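Handout 6: Looking after the teardown cell
Runimo workshop course, revised August 2, 2020

OK, so last time we got the arm powered up and nothing fell over. This handout is the boring part that keeps it that way -- cleaning, checking and resetting the gripper between computer jobs. I've run this cell long enough to have made most of the mistakes below myself, so please borrow from my experience!

Before you touch anything, hit the stop, wait for the arm to settle, and lock the controller out with your own tag. Then get the Gruvach binder off the shelf and write down the cycle count. We do the small service every 2,000 grips and the finger alignment every 200, and yes, I know the second one feels like a lot.
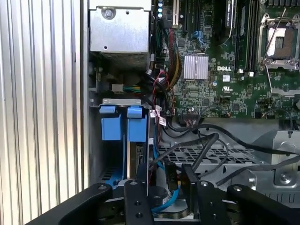
Finger alignment comes first, and it's the one people rush. Bring the fingers together slowly on the Stidell gauge block and look for light along the edges. If one finger touches early, loosen its mount a hair, press it flat, tighten, and try again. Big chunky parts will forgive you a crooked finger, but a SATA power connector like the one between the fingers here is small, and it's on the end of a cable that has its own ideas about where to point. I like to practice on that sort of part for exactly this reason. Check your closing width again once the bolts are tight (they pull things over a little, every time).

Next, grip force. The Lim controller takes a number from 0 to 100, and I leave it at 97 for metal parts only. Start low for plastic and creep up until the part stops sliding when you tug it by hand. Write your number in the binder! Somebody will want it in May when I've forgotten all of this.
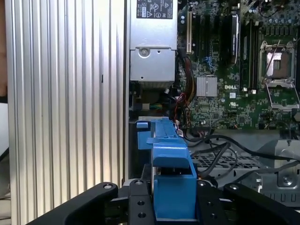
Write down which part you used for the test, too, or the number doesn't mean much to the next person.

Then wipe the finger pads with a dry cloth and go over the pivots. You're looking for dust, hair and bits of cable tie. Wiggle each joint with the power still locked out. A tiny bit of play is fine -- a click is not, so come find me if you hear one.

Last thing is the wrist camera. Clean the lens, check that its cable has slack at full reach, and run the home routine twice at slow speed with your hand on the stop. If it comes back to the same spot both times, sign the sheet.

For next week: read the section on tool offsets and bring your alignment notes. We'll be swapping fingers, and you'll want your own numbers in front of you.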